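Moving a household to a weekly washing plan

16/06/2023

This blog has previously dealt with kitchen storage and with the care of wooden floors. The present post concerns laundry, and in particular the decision taken in this household last October to replace washing on demand with a fixed weekly plan. Several readers have written to request the details, and these are set out in full below.

Under the previous arrangement, a wash was started whenever the basket was full or whenever a particular garment was needed the next morning. The machine, a Hovex with an eight-kilo drum, was frequently run half empty. Towels were washed with shirts. Socks were lost at a steady rate and the airing rack in the back bedroom was never folded away.

The plan now in force divides all washing into four groups: bedding and towels, everyday clothes, dark clothes, and delicate items. Each group has its own evening. A garment that misses its evening waits until the following week, and no exceptions are made for adults. School uniform is the one category that may be added to any wash at 40 degrees or below.

Temperature was the subject of some discussion. Bedding is washed at 60 and everything else at 40, with the delicate group at 30. The longer eco programme is used for everyday clothes, and it must be started before the evening meal if the load is to be hung out at a reasonable hour. Readers with newer machines may find that their own programme is shorter.

Small items are kept together in mesh bags. Socks go in one, underwear in another, and anything with hooks or thin straps in a third. A bag should be no more than two thirds full, as a tightly packed one does not rinse well and tends to unbalance the drum during the spin.
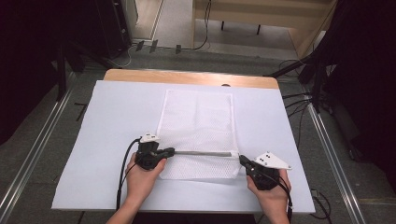
Detergent has been simplified. The cupboard formerly held five products, two of them bought for a single stain and not opened again. It now holds one powder for whites and bedding, one liquid for everything else, and a bar of plain soap for collars and cuffs. Fabric softener was given up altogether. The towels were rather stiff for the first few weeks and have been perfectly acceptable since then. The liquid is a Lavari refill, bought in the large pouch, and one pouch lasts this household 39 washes if the measuring cap is used properly. It was not always used properly before.

Drying remains the least satisfactory part of the arrangement. There is no tumble dryer in the house and no space for one. In fine weather the line in the garden takes a full load of bedding without difficulty. In winter the clothes are dried on two Solheim racks placed in the back bedroom, with the window open a little and the door shut. Heavy cotton takes the better part of two days under these conditions – a matter of some inconvenience when the next group is already in the machine. Moving the bedding wash to the evening before the everyday wash made this worse and the change was reversed within the month.

Ironing has been reduced to shirts and table linen. Sheets are folded while slightly damp along the hem and pressed flat under their own weight in the cupboard. Visitors have not complained.

A few practical notes may be of use to those considering a similar plan. The list of groups should be fixed to the inside of the cupboard door, where it can be consulted. Pockets should be emptied by the person who wears the garment. The filter on the machine should be cleaned on the first of each month; the rubber seal should be wiped at the same time and the door left ajar overnight.

The question of wool has been left open. Two jumpers were washed by hand this spring with good results, and a third was put through the delicate programme and is now a size smaller. The manual for the Hovex says that wool may be machine washed on the cold setting, and a trial will be made with an old scarf before anything of value is put in.

The next post will return to the kitchen and will cover the lining of drawers.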